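How to Clear a Shared Worktable at the End of the Day

A shared table collects things. Packing paper, tape ends, cups, somebody's charger. If it isn't cleared in the evening, the first person in the next morning has to work around it, and by noon there is twice as much. The routine below takes a few minutes and needs very little equipment.

What you need

A tray for things that stay
A bin with tall sides for things that go
A soft cloth, slightly damp
A second cloth, dry

The tray can be any size that fits beside the work area. Ours is a Puvitz tray and has been washed more times than I can remember. For cloths we use the plain Tedero ones that come in packs of 4.

Step 1. Set up the two sides

Put the tray on one side of the table and stand the bin on the floor on the other side. Keep them on the same sides every day. If most people in the room are right-handed, the bin goes on the right.

Don't put the bin under the table. Paper gets dropped next to it and stays there until someone sweeps.

Step 2. Sort what stays

Go over the table once and pick up only the things you are keeping: pens, scissors, cables, parts. Lay them in the tray without sorting them any further. Leave the trash alone for now.

Step 3. Pick up the paper

Large sheets that are still flat can be folded and saved for packing. Crumple the rest into balls. A ball is easy to grab and doesn't slide off the table the way a loose strip does – receipts and label backing are the worst for that.

By the end of this step the middle of the table should be down to a last ball or two, with the bin within reach.
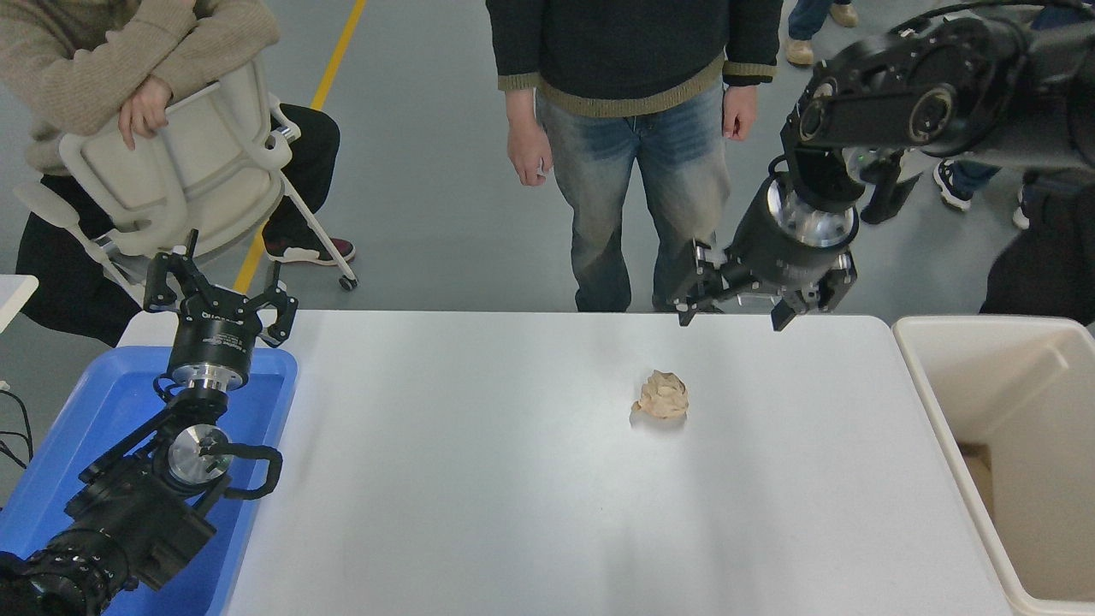
Step 4. Empty your hands into the bin

Drop the paper in from just above the rim. Throwing it from across the room is slower once you count the misses. Press the contents down with a flat piece of cardboard when the bin gets past half full, and empty it before it reaches the top.

Paper only, please. Cups and food wrappers go in the kitchen trash.

Step 5. Wipe the top

Use the damp cloth first, working from the far edge toward you, then the dry one. On a white surface, look at the table from a low angle with the lights on. Smears and tape residue show up much better that way. For residue, a little Rindari cleaner on the cloth is enough. Spray the cloth, not the table.

Step 6. Put the tray items away

Anything still in the tray after 2 days goes to the lost and found shelf.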